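Cutting mat warped after one summer, can it be flattened?
Workshop Surfaces > Mats, boards and bench tops

munro_seol
Posts: 50

I have a self-healing mat, three-layer PVC, bought from Tinton. It spent June leaning against a wall under a skylight. It now has a bow along the long side, high in the middle, and one corner lifts when I press the opposite one. The bench under it is flat. I checked with a steel rule in both directions.

I use it for book board and bookcloth, so I need the blade to stay square to the surface. Is there a method for flattening these that works, or do I write it off?

Young-sook

anozie_c
Posts: 291

Depends on how it was made. If the layers are laminated and the middle one has relaxed at a different rate from the outer two, it will come back to the bowed shape every time. If the whole sheet has simply crept under its own weight, heat and pressure will fix most of it.

Method I use:

1. Clean both faces. Grit under the mat gets pressed into it.
2. Lay it on a flat surface, bow side up.
3. Warm it evenly. Warm tap water in a bathtub is enough. Do not use a heat gun.
4. Move it to the bench, dry it, cover it with a board larger than the mat.
5. Weight the board evenly and leave it overnight at room temperature.

The cooling under load is what sets it. People take the weight off after an hour and report that it failed.

nelu.m
Posts: 129

Disagree on step 3. Warm water is fine for a mat with a printed grid you don't care about. On some of the cheaper ones the ink sits on top of the surface and softens. I lost most of the half-inch marks on a Flirnirura mat this way. Sun through a closed window for twenty minutes, face down on glass, gives the same result and keeps the print.

anozie_c
Posts: 291

The OP's mat was bent by sun through a window. I would not recommend more of it. You can't control the temperature, and one side of the glass will be hotter than the other.

Loss of the grid is a fair point. I don't measure from the grid on any mat. I have compared three of them to a steel rule and all three were off over the full length.

nelu.m
Posts: 129

Plenty of people do measure from it. For rough cuts it saves time.

Twenty minutes flat on glass is a different load case from a month leaning on a wall. The damage came from the leaning.

munro_seol
Posts: 50

Thank you both. I tried the bathtub on Thursday and weighted it with a sheet of MDF and 300 sheets of cover stock, still in the wrappers. The bow is mostly gone. The corner still lifts by the thickness of a business card. Print is intact.

Is it worth a second round for the corner?

sarahi_montes
Posts: 12

I run a small parts bench and don't cut on mats at all, only use them as a work surface with a grid for laying things out. For that use a lifted corner doesn't matter. Mine has yellow stripes on it and has never been weighted.

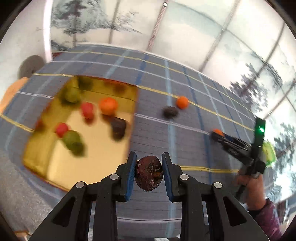 For cutting I would do the second round, but weight only the corner and the third of the mat next to it. Loading the whole sheet again puts force where you don't need it.

anozie_c
Posts: 291

I'd load the whole sheet. If you press one corner alone you put a hinge line across the mat at the edge of the board, and you can end up with a ridge there. Rotate the mat half a turn so that uneven weight lands somewhere else this time.

sarahi_montes
Posts: 12

I haven't seen a ridge form with a thick board and a blotter under it. Could be the brand. The one I did was an Ojo, single layer, fairly soft.

anozie_c
Posts: 291

Single layer would explain it. The three-layer ones are stiffer and take a crease more readily.

munro_seol
Posts: 50

Second round done, full sheet, rotated. Corner is down to where I can't get a card under it. Storing it flat under the bench from now on.

nelu.m
Posts: 129

Good result. Keep it off the floor if the floor is heated.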